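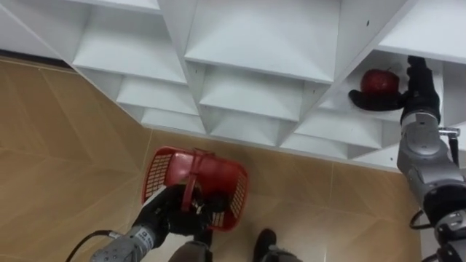

Estante branca, maçã num dos nichos da direita.

Caderno da oficina, 19 de julho de 2025

Manhã dedicada à estante. Ficou encostada ao sítio definitivo desde ontem e hoje tratei de rever as prateleiras e de começar o plano de arrumação da fruta. A ideia continua a ser a de junho: uma peça por nicho, sem empilhar, para se ver tudo de uma vez quando se entra.

Prateleiras: passei a mão por todas. Uma abanava e levou suportes novos da Fekerer, da caixa de 200. Os furos dos divisores não levam tampa, ficam assim. Já discutimos isto e as tampas da última encomenda saltavam ao primeiro toque.

Limpeza: pano húmido, sem detergente. O produto da Cevis deixa uma película no branco e depois vê-se cada dedada. Ainda há mais de 400 ml no frasco, serve para as bancadas.

Arrumação das peças. Primeiro pensei em pôr as maiores em cima e as pequenas em baixo, mas os nichos são desencontrados e de cima perde-se a noção das filas. Passei a escolher pelo contraste com o vizinho.

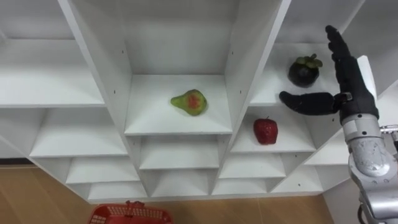

A pera ficou no nicho do meio, deitada. De pé rola - experimentei duas vezes e desisti. O morango vai à direita dela, um nível abaixo, e o mangostão por cima do morango. O roxo quase preto é o que se lê melhor contra o branco, mesmo de longe. O morango é pequeno para o nicho e convém deixá-lo perto da borda, senão desaparece atrás da prateleira de cima para quem está de pé.

O lado esquerdo fica por encher. Não vale a pena espalhar as peças só para ocupar espaço, prefiro esperar pela encomenda da Urkotham (ref. 443), que traz os citrinos.

Etiquetas: ainda não. O rolo da Jafarzadeh dá para 66 e chega de sobra, mas a cola agarra demasiado às placas brancas. Testar primeiro num canto escondido.

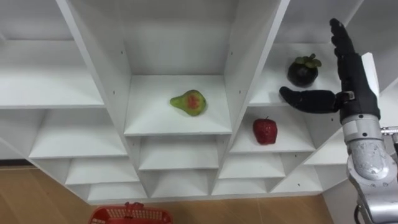
Pera ao meio, mangostão e morango à direita. Cesto vermelho no chão.

O cesto de plástico fica ao pé da estante enquanto andarmos a mudar as peças de sítio. Quem tirar fruta das prateleiras põe-na lá dentro, por favor, e não em cima da bancada.

Por fazer:
- apertar outra vez os parafusos dos divisores do meio
- feltro por baixo da estante, para não riscar o soalho
- decidir se a maçã fica à direita ou passa para a fila de baixo
- perguntar à Urkotham pelo prazo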